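# Chapter 4
# Fruit in the Home: Buying, Sorting and Serving

When you have studied this chapter, you will be able to:

- choose citrus fruit of good quality at a market stall
- sort a mixed purchase into fruit for today and fruit for later
- arrange a plate of fruit for a guest or for a person who rests in bed
- explain the words *peel*, *stem scar*, *segment* and *bruise*

## 4.1 Why we begin with the mandarin

In the previous chapter we have worked with grains and dry beans, which can wait in a jar for many months. Fresh fruit does not wait. A household which buys fruit on market day must decide the same evening what will be eaten first, and this decision is the subject of the present chapter.

We begin with the mandarin, for it is cheap in the season, it is easy to peel without a knife, and children can help with it. In the town of Godeck the season is at its best in February, and at the Sikine market one can then find mandarins on nearly every stall. They are sold by weight, mixed in size, and often the buyer takes also a few tomatoes and some small fruit in the same bag. At home everything must be taken apart again.

Sorting is usually done on the kitchen table, but it can be done in any place where there is good light and a flat, clean surface. Take one fruit at a time. Turn it, look at the peel, look at the small scar where the stem was, and only then decide where it goes.
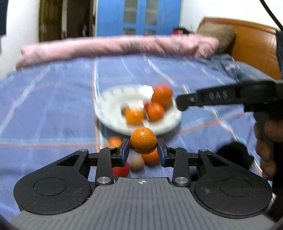

**Figure 4.1** Mandarins on a round white plate and on a plaid bedspread. The mandarin held up in front shows the dimpled peel and the stem scar.

The peel of a mandarin is naturally uneven, and small dimples are no fault. A soft, wet place is a fault. Such a fruit should be eaten at once or thrown away, and it should never lie under the others. If fruit is sorted on a bed or a sofa, spread a clean cloth first, as the juice of a tomato leaves a mark which is difficult to wash out.

For serving, a flat plate is better than a deep bowl. On a plate the fruits lie in one layer and each of them can be seen. Place the larger fruits first and put the small ones in the spaces between them.

## Before you read further

1. Which fruits are sold in your own town in the winter months? Make a list and compare it with the table on page 53.
2. Bring one mandarin to the lesson. Draw it from the side of the stem scar and write the names of the parts.
3. Read again the shopping list of the Bemard household on page 51. Write down which foods you would serve on the first day.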